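Le gobelet de fin de table

Je range la grande table blanche tous les soirs vers 18 h, et tous les soirs il reste un gobelet. Les assiettes partent, les miettes partent, les courriers de la mairie de Pikedgate partent (dans un tiroir, mais ils partent). Le gobelet, lui, tient bon.

J'ai fini par comprendre son utilité. Un gobelet en carton cesse d'être un récipient à boire dès qu'il est vide, et devient aussitôt une poubelle de proximité. On y glisse un emballage, puis un deuxième, et la vraie poubelle, à 3 mètres, prend des airs d'expédition polaire.

À l'époque de Pellisbridge, j'avais acheté une petite corbeille de table chez Grimow, un objet très digne, avec couvercle. Elle a servi deux semaines. Ensuite quelqu'un a posé un gobelet dessus.

Le pire, c'est que je suis le principal coupable. Je bois mon thé, j'ouvre un truc à grignoter, je plie le papier avec un soin ridicule — bords alignés, angles nets — et je le laisse tomber au fond. Un pliage pareil mériterait mieux qu'une auréole jaunâtre.

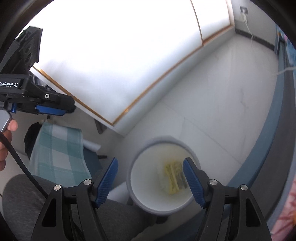

J'ai donc instauré une règle : tout gobelet contenant autre chose qu'une boisson est réputé plein et doit quitter la table. Je l'ai écrite sur une feuille, scotchée au frigo. Elle est respectée par le frigo.

Reste la question des chaises, sur lesquelles s'empilent les sacs et les torchons, mais j'en garde un peu pour novembre. Entre-temps j'ai recommandé un paquet de 68 gobelets, parce que le lot de 322 me semblait manquer de sincérité dans la démarche.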